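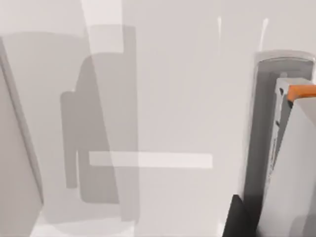 Joon-young Jin wants the second album to be played loud and in one sitting, and has told the label as much more than once. Listeners will be able to test that advice in July, when the duo Betine release "Celholm" on Ansah Records and begin their first tour of North America.

January 27, 2019 – Ansah Records is pleased to announce the signing of Betine and the forthcoming release of "Celholm," the follow-up to the duo's self-titled debut. The album will be available on vinyl, compact disc and all major digital services.

Recorded over one winter in a former grain office, "Celholm" moves away from the guitar-led sound of the debut. Most of the songs began on an old home organ and were built up with drum machine, bass and close harmony singing. The opening track, "Low Water," keeps to a single chord for its first 80 seconds before the rhythm section enters. "Taltel," the first single, is the shortest and fastest piece on the record and has closed the duo's live sets since last fall.

The album was produced by Booker Esposito, who also plays pedal steel on 2 songs. "We left a lot of room in these recordings," Esposito said. "The voices were done live, facing each other, and we kept the early takes even where the timing drifts a little. They sounded like the demos I had fallen for."

A limited first pressing of 226 numbered copies on clear vinyl will be sold through the label's mail order store and at the merchandise table on tour. Each copy includes a lyric booklet and a bonus seven-inch with 4 instrumental versions. Standard black vinyl will be stocked by independent record stores.

Betine will perform as a four-piece for the tour – the first time the duo have taken a full band on the road. Cities and venues will be announced with the release of the single. Mailing list subscribers will be offered tickets one day before general sale.

Review copies, interviews and press tickets may be requested from the Ansah Records press office. Requests should state the outlet, the intended format and the deadline.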